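Clendum grid study — FAQ
Last updated December 7, 2025. Kept by Hacer Tekin. Short answers, sorry, more when the write-up is done.

What is Clendum?
A way of telling two arms where things are using a coarse taped grid plus the wrist cameras. No printed markers, no depth sensor. The arm looks down, finds a crossing, works out its offset from there.

Why tape?
Cheap, quick to relay, good contrast. Blue shows up well under our lights and in daylight.
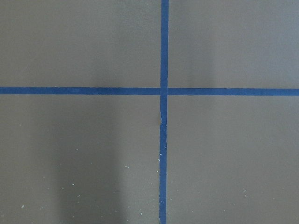
Does the tape have to be straight?
No. We fit a line to each strip seperately and take the point where they meet. Small wobbles average out. A big crease near a crossing can pull the fit, so we down-weight short edges.

What about dust and crumbs?
Left in on purpose. Specks smaller than the tape width get filtered before the line fit. Early version didn't do this and was worse on dirty boards.

How many trials?
1,139 in total, 914 used for the main result. The rest went on tuning and are not in the tables.
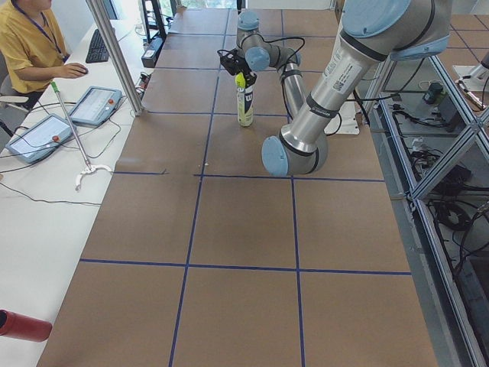 One arm or two?
Both. Each arm finds its own crossings, then they compare. Disagreement over the limit — neither moves until one has looked again.

Can I use the Zurnalero baseline with it?
Yes, same input format. Set the crop to 300 first or it falls over.

Is the Sadeghi variant the same thing?
Nearly. Same line fit, differnt weighting at the crossing. We ran 81 trials with it in November, too few to say much.
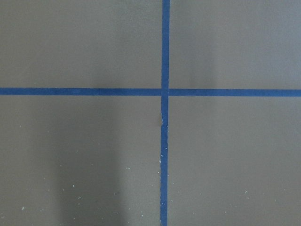

Does shadow matter?
A bit. Soft shadow is fine. Hard edges parallel to the tape are the main failure we know about, fix in progress.

Where's the code?
On the Nerkard page, with the fitting script. Raw pictures on request, ask Hacer.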